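5.3 Folding short-sleeved T-shirts

Use this section for T-shirts that go out in the flat mailer. Long-sleeved shirts and hoodies are covered in section 5.5. The finished fold should fit the Irkon folding card, with no fabric showing past its edges.

Before you start

Clear the table and wipe it with a dry cloth. Lint from light garments shows up on black fabric right away, so do the light colors first or wipe the table again between batches. If the shirts have just been pressed, leave them on the rack until the fabric and the print are cool to the touch. A warm print can stick to itself once it is folded, and the mark does not come out.

CAUTION: Do not iron or steam directly on a printed chest graphic. Turn the shirt inside out, or cover the print with a Plokeck press sheet.

Laying out the shirt

1. Place the shirt on the table with the print facing up and the collar at the far side. The neck label should be at the back of the collar, facing you.

2. Take hold of one sleeve in each position, left and right, close to the shoulder seam. Pull outward gently until the chest is flat. Do not pull from the cuff; it stretches the hem stitching.

3. Lay the sleeves down and smooth them out toward the sides of the table. If a sleeve bunches near the shoulder, lift it, let the fabric drop, and lay it down again. Pressing on the bunch with your hand only sets the crease.

4. Smooth the body from the collar down to the hem with flat hands. On larger sizes the hem may hang over the near edge of the table. This is fine for checking, but slide the shirt back before you fold.

Checking the print

5. Look over the graphic while the shirt is flat. Check that the lettering runs level across the chest and that there are no cracks or lifted edges in the larger characters.

6. Compare the graphic with the Khaemba order sheet. Check small print separately. Dark gray text on a black shirt is easy to miss, so tilt your head or move the lamp until you can read it.

Note: Some designs include splashes or scattered dots as part of the artwork. Compare them with the order sheet before you set a shirt aside as stained.

Folding

7. Turn the shirt over so the print faces the table. Smooth it again.

8. Center the folding card just below the collar seam, with its short edge level with the shoulders.

9. Fold the right side over the card, then fold the sleeve back on itself so that it lies along the side of the body. Repeat on the left.

10. Fold the hem up to the lower edge of the card, then fold once more so the hem sits just under the collar.

11. Slide the card out, turn the shirt over and straighten the collar. The top part of the graphic should be showing. On designs with two lines of lettering, try to keep the fold below the second line — if the print is too tall for this, fold where it falls and leave it.

Note: Cards wear at the corners and start to snag thin fabric. Change the card after 500 shirts, or sooner if you can feel a rough spot.

Stacking and storage

Stack folded shirts with the collars alternating, so that the pile stays level. Put a sheet of Irnard tissue between printed fronts. Do not stack more than 100 shirts in a carton, and do not push down on the pile to close the lid. The standard carton label is part number 158 and goes on the short side.

Keep cartons off the floor and away from windows. Black shirts fade along the folded edges if they sit in the sun, even through a clear bag. Stock that has been folded since February should be opened, smoothed out and refolded along a slightly different line before it ships.

If the fold comes out uneven

One side wider than the other: the card was off center. Open the shirt completely and go back to step 7.

Collar puckers at the front: the shoulders were pulled too hard in step 2. Lay the shirt face up and let the neckline settle before you try again. The neckline should lie as an open curve, with both shoulders spread and the whole graphic in view, before you turn the shirt over.

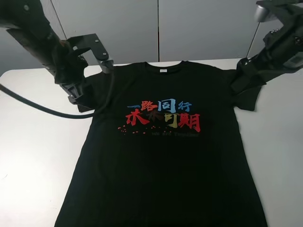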